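My Year of Shopping for a Kitchen Counter

I went to the stone yard for the first time on a wet morning in March, wearing the wrong shoes and carrying a paint chip. I had measured my kitchen twice and felt pretty good about myself. Then a forklift went by with a slab the size of a garage door, and I forgot every number I'd written down.

The place was Odholm, out past the rail yard, and if you've never been to a stone yard I really recommend it, even if you aren't buying! It's like a library where all the books are standing on edge and weigh more than your car. I wandered the rows for most of an hour. There was a green one with rust-colored veins I still think about (way out of budget, and my husband said it looked like a pond).

I had walked in sure I wanted marble. Everyone I talked to that day asked me the same thing, which was how often I cook with lemons. I cook with lemons all the time. I also leave wine glasses on the counter overnight, and I've been known to cut a tomato right on the surface when the board is in the dishwasher. By lunch I was looking at granite.

So then came the quotes. I got four, and they were all over the map. Widska was the cheapest until I read the second page, where the sink cutout, the edge polish and hauling away my old counter were each their own line. Meijer was the friendliest on the phone but couldn't come out to measure before summer. Volau landed in the middle at $3,260, everything in, and they were the only ones who asked to see how the dishwasher was attached. (It was attached to the old counter. I had no idea that was a thing!)

I went with Volau. The guy who came to template spent a long time on the back wall, which bows out right behind the stove. My house was built in a hurry, I think, and there isn't a square corner in it. He marked everything up, asked me where I wanted the seam, and I said I didn't want a seam. He was very patient about that. We ended up with one to the left of the sink, and I picked which part of the slab went where by sliding the paper pattern around on the stone until the gray swirl I liked came out by the window.

If you take one thing from me, go do that part in person. Slabs with the same name can look like total strangers, and the little sample square in your purse will tell you next to nothing. Mine was all speckle. The slab it was supposed to match had a dark river running right down it.

They told me to plan on 6 weeks, and in the meantime I emptied drawers and ate a lot of sandwiches. The stone itself came in two pieces, 307 pounds for the big one, and four people walked it up my front steps while I stood in the yard holding the storm door and not breathing. There was some shimming, and some muttering at the bowed wall. By midafternoon the seam was filled and I was under strict orders to leave the faucet alone until the next day.

I've been living with it for a while now. I wipe it down with dish soap and water, I reseal when drops stop beading up, and I put a trivet under the cast iron even though everyone says I don't need to. The seam I fought so hard about, I have to hunt for with my fingertips. The paint chip turned out to be wrong, by the way, so the walls are next, and I've already taped up a bunch of whites over the stove and hated every one before dinner.

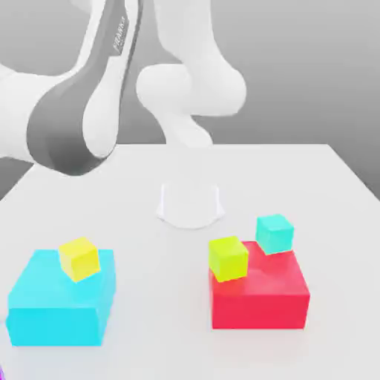
A white arm over a white tabletop. Computer rendering.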